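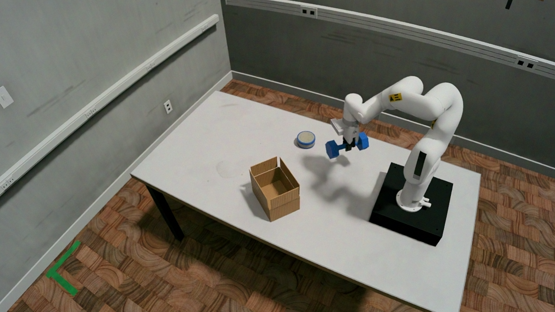
Packing Station Automation at a Mail-Order Fitness Supplier: Effects on the Packing Staff

Final report, Work and Technology project course
Submitted Wednesday, January 8, 2020

1. Background

Dillero sells small fitness equipment by mail order. The catalog is made up mainly of hand weights, exercise bands, mats and similar goods. Orders are packed in one building, on two shifts, by a packing staff of 29. In July the company began a trial in which one of its packing stations was given to a robot arm. The arm picks up hand weights and places them in open cardboard boxes. People do everything else.

The project looked at what this change meant for the packers. We did not try to decide whether the arm was a good purchase. Dillero gave us access to the packing floor, to the station logs and to the simulation that its supplier, Derkis, used to plan the work. We also interviewed packers and shift leads. By agreement with the company, no employee is named in this report.

2. The work before the trial

At a manual station the packer reads the order slip, folds a box, collects the goods from the shelf behind the table, packs them, adds paper filler, closes the flaps and tapes the box. The box then goes on the roller track to shipping. One person does all of these steps and signs the slip.

Hand weights are the least liked goods. They are heavy for their size, the heads are hard on thin cardboard, and two of them in one box will shift unless the filler is tight. Packers told us that a shift with many hand weight orders leaves them with sore wrists and forearms. Injury records were not open to us, so we can only report what was said. The stations were rotated every two hours, but the rotation did not take account of what was being packed at each one.

3. The simulated station

Derkis built the station in simulation first. The model has a white arm on a black base at one end of the table, with a gripper that closes around the narrow handle of a dumbbell and carries it above the tabletop. The box stands open on the same table. The arm approaches the weight from above with the gripper pointing down.

The simulation was used for three questions: where the box should stand, how high the arm should lift before it moves sideways, and how fast it could lower the weight. The second question took the longest. A low path is quicker, but a raised flap can be struck by a hexagonal head. The path chosen clears the flaps by a wide margin and costs time on every cycle.

We ran 2,499 simulated picks with the box position varied slightly each time. The failures we found fell into two groups. In the larger group the handle was gripped off center and the weight tilted during the lift. In the smaller group one head came down on a flap. Neither group had been discussed with the packers before the trial, although two of those we interviewed described both problems from their own work without being asked. Packers fold the flaps outward and press them flat before loading a heavy item. The simulated box did not have its flaps pressed flat.

This was the most useful finding of the simulation work, and it came from the interviews. Derkis has since added the flap position to its setup sheet.

4. The work during the trial

The real station went into use on the day shift only. The steps are now divided as follows.

A packer folds the box, presses the flaps down and sets it on the table inside a marked area. The arm loads the weights. The same packer, or another one, adds filler, closes the box and tapes it. A shift lead clears faults from a panel beside the station.

The lifting has mostly gone from this station. What remains is folding, placing, waiting and closing. The waiting was not planned for. With one weight in the order the packer waits 19 seconds from the moment the box is in position until it can be closed. With two weights the wait is 36 seconds. This is too short to begin another order and long enough to be noticed. Some packers fold spare boxes in the gap. There was no place to put the spare boxes until a rack was moved over from another station in the second week.

Signing the slip was also unclear at first. Under the old rule the signature means that the packer has checked the contents. At the automated station the person closing the box may not have seen the weight go in. Several packers said they did not want to sign for goods they had not handled. The rule was changed so that the station log stands in for the signature on the weights, and the packer signs for the rest.

5. What the packers said

Opinion was divided, mainly by length of service. Longer-serving packers were glad to be rid of the weights and asked for the station by preference. Newer packers more often called the work dull. One said that the station sets the pace and that it is hard to get ahead in the morning in order to have a slower afternoon. This was the complaint we heard most often in one form or another.

There was also concern about jobs. Dillero has stated in writing that no position will be cut during the trial. The statement does not cover the period after it. Shift leads could not answer questions about this and said that they found the position uncomfortable.

Shift leads have gained work. Fault clearing is not in their job description, and their training from Derkis lasted one afternoon. Most faults are simple and are cleared by moving the box and restarting the cycle. A few need a call to the supplier, and during a call the station is packed by hand.

6. Comparison with another site

For comparison we visited Fujimoto, a parts distributor that has used arms at its packing tables for longer. Its packers rotate through the automated tables every hour and are trained to clear the simple faults themselves. Fault work there is paid at a higher rate. The goods are lighter and the boxes are all one size — both of which make the task easier — so the two sites cannot be compared on speed. They can be compared on how the tasks are divided, and the packers at Fujimoto described more control over their own day.

7. Recommendations

Train packers to clear simple faults, and write the duty into the job description with a matching pay grade.

Shorten the rotation at the automated station from two hours to one.

Keep a rack for folded boxes within reach of the table.

Ask packers to review the simulated station before any further station is built. They should see the arm path, the box and its flaps, and be given time to comment.

State what will happen to positions after the trial, even if the answer is that it has not been decided.

8. Limits of the study

The trial covers one station and one shift. Interviews were held in the break room and were short, and it is possible that some packers were careful in what they said. The simulated picks used one type of hand weight. Weights with round heads may behave differently in the gripper and were not studied. The log data was exported with Sestelance, the software already in use at Dillero, and it does not record which packer was at the station. For that reason no statement can be made about differences in speed between individuals, and the company agreed that none should be attempted.

The interview questions are in Appendix A. The fault codes and their counts by week are in Appendix B.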